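4. What the regulars told me about the chart

I should say up front that I came to this section as a fan first. I'd been going to Flustura shows long before I had a research question, and when their single "Protunent" started climbing the listener chart at the station I was studying, I was as pleased as anybody in the room (I may have yelled). So read what follows with that in mind.

The chart at the station works on listener votes, counted every Wednesday by the music desk. Kamol Khunthong, the music director, let me sit in on the count through September and gave me the full log. There were 3,287 votes in it. I went through all of them by hand, which took much longer than I'd planned, and sorted them by whether the voter had picked a local act, a foreign act, or one of each. The form allows two picks, and people use both of them far more than the desk had guessed!

What I wanted to know was pretty simple. When a local rock song does well on a chart like this, is it the band's own crowd pushing it up, or is it people who just heard it on the way to work and liked it? The earlier interviews (Section 3) had me leaning toward the first answer. Hortensia Restrepo, who has hosted the evening show longer than anyone else at the station, was sure of it. "It's cousins and drummers," she told me. I laughed, and I wrote it down, and then I spent a month finding out how far I could trust it.

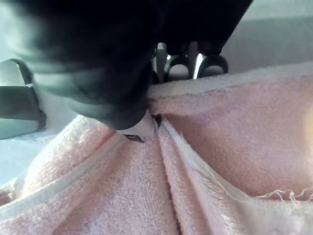
Figure 3. Gripper fingertip pressed into a pink towel, with scissor handles behind.
Reading time: 2 min

So, the follow-up calls. I reached 45 voters who had picked at least one local song, and 44 of them agreed to talk (the other one was very nice about it and had a bus to catch). I asked each of them where they'd first heard the song, whether they knew anybody in the band, and whether they'd ever been to a show. I tried not to lead them, though Trilok Solanki, who checked my transcripts, thinks I got a bit too cheerful whenever somebody mentioned Ruto's first record. He's right. I've marked those spots in the appendix.

Most of the people I spoke to had no tie to the band at all. They'd heard "Protunent" in the car or at work, usually more than once, and a good few of them couldn't name the singer. Several had the title wrong. One man voted for it every week under the impression that it was by Perić, and he was quite upset when I told him, and then went and listened to Perić and liked them too.

The show-goers were a different bunch. They voted early in the day, they nearly always used their second pick on another local act, and they talked about the chart as something you take part in, a bit like turning up to help carry the amps. Kevin Yupanqui, who books a small club across the river, described it to me as "voting for the whole street." I come back to that phrase in Section 5, where I look at second picks on their own.

Flustura Listening Study | Contact: Ezekiel Mbeki | All rights reserved | Back to top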